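Skaltdale lets – is a flat heating charge normal?
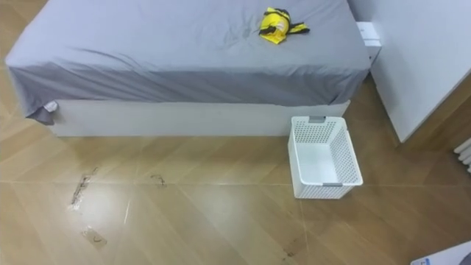

Posted by colombo177 on 4/16/20

Virnotum want 50 a month on top of rent, whatever we use. It started in March

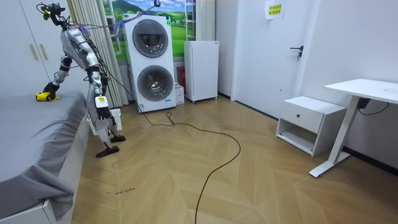

and there was no letter first. Is that allowed?

mossgate: Check your contract. Mine says they can.
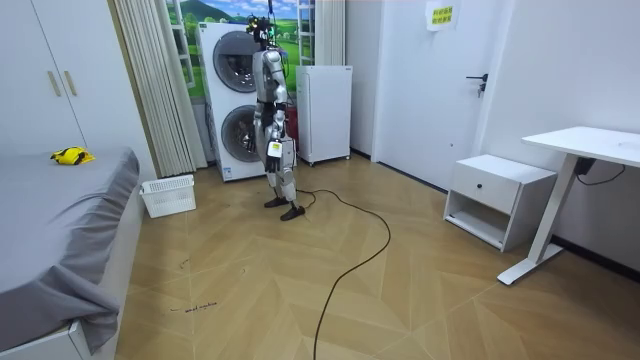

ferrytown7: Disagree, they still have to give notice. I'd ask for meter readings too. Wooden floors like your chevron one can be draughty, so see what you really use.

mossgate: Notice of what, if it's already in the contract?
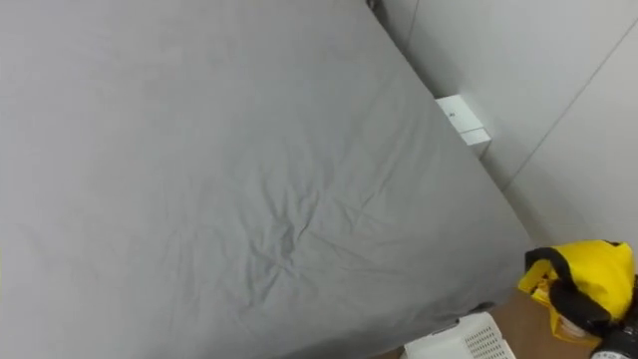

A fixed charge suited me in Trirport – I paid less over winter.

colombo177: Mine doesn't mention heating. Will write to them.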